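Lost property and lockers: changes from 17th December

The lost property desk on the ground floor of Clamgate closes on 17th December and will not reopen in its present form. From that date anything handed in will be logged at the main reception, next to the Tsai Street entrance, and kept upstairs in the old post room.

The desk took in 600 items between June and the end of last month. Umbrellas and single gloves made up most of it, followed by water bottles, chargers and reading glasses. Fewer than 80 were claimed. A good many people said in the autumn survey that they didn't know we had a lost property desk, and several had walked past it every day to get to the Heltaris offices on the second floor.

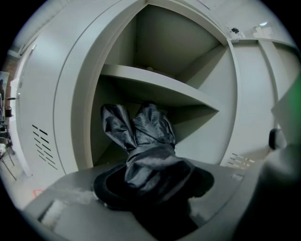 Items will now be kept for 60 days. The old rule was a full year, and the post room hasn't the space for that. Phones, bank cards, keys and passports are treated separately and go into the safe on the day they are found. Clothing goes on the open shelves, and it is the hardest thing to match to an owner when the only note we get is "black coat" or "scarf". Please put in whatever you can remember. "Black hat, wide soft brim" is far easier to work from than "hat", and if there was something tucked inside it, such as a piece of shiny dark grey satin, say so. Size, maker's label and the floor you were on all help too.

To report a loss, fill in the slip at reception or send an email with "lost" in the subject line. Claims can be made between 8.30 and 10 in the morning and again from 4 to 5.30. Bring your building pass. If you are collecting for a colleague, we need a short note from them.

Anything left after 60 days goes to the Jikov charity shop, apart from electrical items, which are recycled. Food is thrown away the same evening. This includes sealed food.

The day lockers by the bike store are also changing. They will be cleared at 9 each evening, and whatever is inside will be treated as lost property and logged in the usual way. Tenants who need a locker overnight can ask for one of the long-stay ones in the basement. The deposit for those stays the same.

Questions about any of this should go to Wai-kit Sin in building services, extension 2000.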